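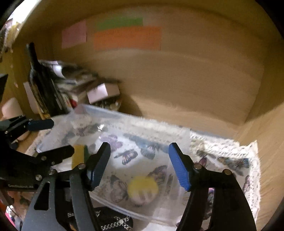
Grip-force fault halts Zokov bagging and sorting trials

Zokov has stopped data sessions with its hand-held grippers after a fault in the force-limit firmware let the fingers keep closing past the set point. No injuries were reported. The company put the stop in place on Thursday and told its partner sites the same afternoon.

The fault affects the drive unit that assists the operator's trigger pull. In normal use the controller reads finger load, compares it with a limit chosen for the task, and cuts the assist when the limit is reached. In the faulty release, a load reading that arrived late was replaced with the last good value. If the last good value was low, the assist stayed on. The operator could still open the fingers by hand, but only after letting the trigger return fully.

Soft and thin-walled items are the main concern. The household sorting tasks in the current program include clear plastic bags, a yellow ball, jewelry and items with beaded or chain trim, all handled over a printed cloth. A hard object stalls the fingers early and gives a sharp load signal. A bag gives almost none until the material is fully bunched between the pads, and by then the delayed reading can be well out of date.

Zokov traced the problem to a batch of logs supplied by Jakance, which runs trials at two sites. Out of 200 grasps reviewed, 13 showed finger load above the limit for longer than the controller allows. The longest lasted 4 seconds. In that case the operator noticed a change in motor sound and released the trigger. One storage box lid was cracked in a separate event that Jakance now believes has the same cause. 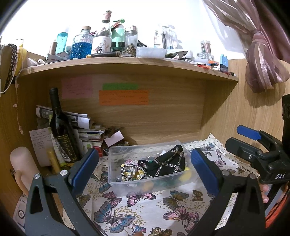
"The hardware did what it was told," said Kagiso Xaba, who leads test safety at Zokov. "The limit was there, the check was there, and the check was reading an old number. We should have had a timeout on it from the first release."

The update that introduced the fault went out in October. It was meant to smooth the trigger feel, which operators had described as jumpy on light objects, and it changed how missing samples were handled. Bench tests passed, but they were run with a short sensor cable and a steady data rate. The late samples appear only when the sensor bus is shared with other traffic, as it is during a full recording session.

A corrected build is now under test at Lehner, the lab that handles load calibration for the program. It drops the assist whenever a reading is more than two cycles old and sounds a tone in the handle. Lehner will run it for 72 hours on a test rig with random sample delays before any unit goes back to an operator. The rig uses film bags and foam blocks as well as the usual steel bar.

Until then, sites have been told to take three steps. Units on the October build must be switched to passive mode, where finger force comes from the hand alone. Pads and finger joints must be checked for play before storage. Logs from all sessions run on the build must be kept, including those already marked as rejected.

Sites that use the Zalima handle adapter are also covered by the notice. The adapter has its own force cutoff – a mechanical slip clutch – but it is set too high to protect light items, and Zokov says it should not be treated as a substitute for the firmware limit.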